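# Gremness Bedrooms: notes on made and unmade beds

Data card, maintained by Mireille Hamel and Anas Soliman 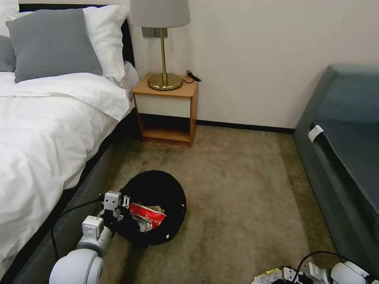 *Bed with grey and white pillows, nightstand and lamp.*

## What is inside

The collection contains 1,385 photographs of furnished bedrooms, taken in 135 rooms. It was started in February by Khadija Cherkaoui, who wanted to study how people leave a bed when they have finished with it. The pictures are sorted by room and then by the state of the bed.

For each photograph there is one line in the file `rooms.csv`. The line gives the room number, the bed state, the pillows, the bedside furniture and the floor.

## Bed state

We use four words only:

- `flat`: the duvet is smooth and straight on all sides
- `rumpled`: the duvet covers the bed but has visible folds, or it hangs loosely over the side
- `open`: the duvet is turned back and the sheet can be seen
- `bare`: there is no duvet

The photograph at the top of this card is `rumpled`. Its pillows are placed well, grey in front and white behind, but the pillows have their own column and do not change the word for the bed.

## Bedside furniture

Write `nightstand` for any small piece beside the bed, with or without a drawer. If it has both a drawer and an open shelf, write `drawer+open`. The one in the photograph above is of this type, with a white drawer front and a warm orange-coloured wood around it. A lamp is written separately, also when its shade is only partly visible. Cords are noted as `cord` if they lie on the top surface.

## Floor

Carpet, wood, tile or other. Please do not guess the material of a rug. Small specks in a carpet are not noted, as we could not agree if they were pattern or dust.

## Known problems

In 19 rooms the two annotators gave different words for the bed. Hazem Hegazy looked at these again and his word is the one in the file. The difference between `flat` and `rumpled` remains a little personal.

The colour grey is written for everything from very light to nearly black, except for headboards, where `dark` is permitted.

Room 20 appears two times with different bedding. This is correct, please do not remove it.

## Changes

17/08/2024: column for cords added, spelling of "grey" made the same everywhere.

Corrections can be sent to Reda Helmy.

Related items

Gremness Wardrobes
Gremness Hallways and Coat Hooks
Wikness Table Settings
Futix Folded Linen, small version
Helmy List of Household Words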